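2018-06-03

# Visit to the student gripper project at Thibodeaux

I teach an after-school robotics class and we are thinking of adding a section on manipulation next year, so I drove over to the open day at Thibodeaux to see how their students run one. The school is a two-year technical college with one main building and a row of smaller ones behind it. Parking is free on open days. The lot by the gym fills first, and I ended up in the gravel one past the tennis courts.

The robotics rooms are on the ground floor at the back. There were paper signs from the front door, though the last one pointed at a locked stairwell and I had to go around through the cafeteria.

## The program

The course is an elective for second-year students and runs through both semesters. The first half is mechanical: linkages, fasteners, bearings, and a short unit on servos. In the second half the class splits into teams and each team takes a project. There were 51 students enrolled this year, which the instructor said was too many for the room. They meet in two shifts.

Teams choose their own names. The ones I spent time with were Skollulero, who work on household handling, and Jalteck, who build a sorting table for hardware. There was also a team called Nultorix with a line-following cart, but their cart was in pieces when I went by and I only read the poster.

Grading is on a logbook, a working demonstration and a ten-minute talk. The logbook counts for the most. I looked through several of them. They are ordinary composition books with numbered pages, and students lose points for tearing one out. The good ones had a sketch on almost every page and a note of what was changed and by how much. The weaker ones were mostly diary entries of the "worked on arm today" kind. We have the same problem in my class.

## Jalteck

The sorting table is a sheet of plywood on folding legs with a hopper at one end. Mixed screws and washers drop from the hopper onto a belt, a camera looks down at the belt, and a row of small paddles pushes the pieces into bins. It was the most popular stop of the afternoon, mainly with children, who were allowed to feed the hopper.

It sorts washers well. Screws of similar length get mixed up, and the team had put a bin at the end of the belt for anything the program wasn't sure of. By the time I left that bin was the fullest one. One of the students told me the lighting was the trouble. In their usual room they have a hood over the camera, but the hood wouldn't fit through the door of the demonstration room and they had left it behind.

The belt is driven by a motor from a dead treadmill. They run it far below its rated speed and it gets warm. I asked if they had thought about a geared motor and they said it was on the list for fall.

I liked the paddles. They are cut from thin plastic sheet and clip on, and a broken one can be swapped in a few seconds without tools. The box of spares was on the table and they used two of them while I was watching.

## Skollulero

The household team has the more unusual project. They want a machine to learn everyday handling jobs from people doing them: picking up a toy, pulling a blanket straight, moving a folded cloth from one end of a bed to the other. A person holds a gripper by hand and does the job with it, and the recordings go to the computer. The students do the recording in ordinary rooms, with whatever is already in them.

They had a binder of procedures, which I was allowed to read at the table. A session starts with a check of the gripper. The jaws are opened and closed five times, the pivot screws are checked for play, and the finger pads are wiped down. After that the person handling the gripper does one job per recording and stops between jobs. If something goes wrong in the middle, they finish anyway and mark it in the log. I asked why they keep the bad ones and was told they had thrown them out in the first month and later wished they had them.

Bed jobs are the ones they talked about most. A block on a table has a shape you can plan for. A blanket has a different shape every time it is put down, and the students said it took them most of the first semester to agree on what counted as a finished job. "Straight" was dropped as a goal early on. The rule now is that a blanket has to reach a mark at each corner, and wrinkles in the middle are ignored.

The pads on the fingers are rubber. The binder has a page on pad materials with pull tests for each one, done with a luggage scale and a strip of bedsheet. Bare plastic was the worst. Foam gripped well but tore after a few sessions. The rubber came out in the middle on grip and lasted the longest, and they settled on it. 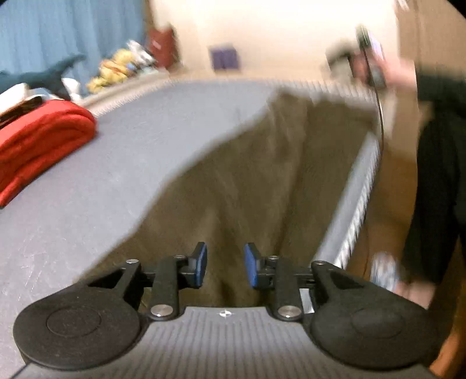
## Trying the gripper

Visitors could have a turn at a table set up with a pillowcase, a washcloth and some stuffed animals. I had a turn after a short wait. The gripper is lighter than I expected, and the first thing I noticed is that you lose the feeling in your fingertips and have to go by eye. I closed it too early on the washcloth twice.

The stuffed animals were easy. They give when you squeeze them and they don't slide. The pillowcase was harder. If you come straight down on flat cloth the pads just press against it. The student at the table showed me how to go in low from the side and push a small ridge of cloth up first, then close on the ridge. After that I could get it nearly every time.

She also told me to slow down. New people move the gripper too fast between jobs, and a fast move smears everything in the background of the recording. Their own rule is that you should be able to say the name of the thing you are reaching for, out loud, before you get to it. I saw this written on a card taped to the table as well.

My arm was tired after a few minutes. Their sessions are kept short, with people trading off, and the log has a column for who was holding the gripper. They found that two people doing the same job produce quite different recordings. One student always approaches from the left, another grabs the middle of everything. They want that variety, within limits.

## The numbers

The team had 1131 recordings at the end of the semester. A sheet on the wall broke them down by job. Blankets and sheets made up the biggest group, then toys, then clothing. A small number were listed as "other," and when I asked, it was mostly bags. Bags with handles are easy and bags without are not.

I asked what the computer could do with all this so far. The answer was modest. On a tabletop arm in the lab it can pick up a plush toy most of the time if the toy is by itself. With cloth it will reach for the right place and then often close on nothing. They didn't demonstrate this on the day because the arm was out for a wiring repair. They had a short video running on a laptop, which showed four tries with a small toy, three of them good.

The next group of students takes over the project in the fall and inherits the recordings and the binder. There is a summer session in July for anyone who wants to help label the recordings, which is paid by the hour at the campus rate.

## Talk in the lecture room

At three there was a talk by the instructor on how the course is set up. Most of it was for parents of incoming students, covering fees, the tool deposit and what happens if you miss a lab. The part that was useful to me was on team size. They started with teams of eight and found that three people did the work. Teams of four went better, but any absence hurt. They now use five and rotate the jobs every few weeks, so that the person who did the programming in October has to do the machining in November. Students complain about it, and the instructor said the logbooks improved the year it came in.

There was a question about cost. The household project is the cheapest in the course apart from the computer time. The sorting table has cost the most, mainly in sheet material from redone versions. No exact amounts were given.

Another parent asked about safety with the hand-held gripper. It can pinch, and there is a page on that in the binder. Long sleeves are rolled up and rings come off.

## Notes for our own class

- We could run the hand-held part without owning an arm. The pad tests alone would fill two or three weeks, and all they need is a luggage scale and some cloth.
- Copy the corner rule for blankets. My students would argue about "straight" for a month too.
- Keep the failed attempts and log them.
- Numbered pages in the logbooks, starting in September.
- Rotate jobs. I'm less sure about this with younger students, who tend to hold on to the one thing they are good at.
- Ask about borrowing the binder. I was told the pad page and the session checklist could be copied, and I left my address at the desk.
- Storage. Their stuffed animals and bedding take up a full cabinet, and we have half of one.

The open day ran until five. I left a little before that and missed the cart, which I heard was back together by then and doing laps in the hallway.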